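Last updated: Mar 11, 2023

# Hirnen Tablet Trade-In and Discontinuation: Frequently Asked Questions

Hirnen ended production of the Lidwood 4 tablet in favor of the Stirnent line. The answers on this page apply to customers who bought a Lidwood 4 from Hirnen or from an authorized dealer. Business accounts with a signed service agreement should consult that agreement first, as its terms may differ.

## Availability and support

### Can I still buy a Lidwood 4?

Dealers may sell their remaining stock. Hirnen no longer ships new units to stores and does not take back orders. The keyboard cover remains on sale through the parts counter in black only.

### Will my tablet continue to receive updates?

Security updates will be issued through the end of May. No new features are planned. After the last update the tablet will continue to start, connect to wireless networks and run the applications already installed on it.

### What happens to the applications I purchased?

Purchases remain tied to your Hirnen account. Applications marked "Universal" in the store can be installed on a Stirnent tablet at no further charge. Applications marked "Lidwood only" cannot be transferred, and the store does not issue refunds for them. Questions about a particular title should be sent to its publisher.
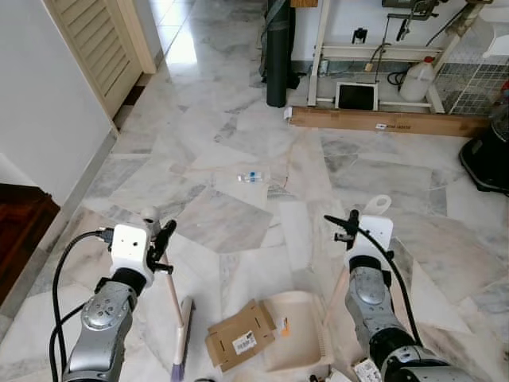

## Trade-in

### How much credit will I receive?

A working Lidwood 4 with its original charger earns a credit of $74 toward any Stirnent tablet. A tablet without a charger, or with a cracked screen that still responds to touch, earns $39. Tablets that do not power on are accepted for recycling only.

### How do I submit my tablet?

1. Sign in to your account and open the Trade-In page.
2. Enter the serial number printed on the back of the tablet.
3. Print the prepaid label and attach it to a sturdy box.
4. Drop the box off with the carrier named on the label.

Remove any memory card before packing. Cards left in the slot are destroyed with the storage and cannot be returned.

### Is my personal data erased?

Customers are asked to reset the tablet before sending it. Every unit is erased again on arrival at the Witkowska service center, including units accepted for recycling. Hirnen cannot recover files after this point.

### May an organization trade in several tablets at once?

Yes. Schools, libraries and companies may submit up to 2000 units under one request. Larger fleets require a written quote from Zeyu Li, Business Accounts. Please attach a list of serial numbers as a spreadsheet.

### I disagree with the assessed condition. What can I do?

Reply to the assessment email and ask for a review. Reviews are handled by Genowefa Chmielewska at the service center. If you decline the final offer, the tablet is returned to you free of charge. An offer that has been accepted cannot be reopened.

### Can the credit be paid in cash?

No. Credit is added to the account used for the request and may be combined with dealer promotions unless the promotion states otherwise.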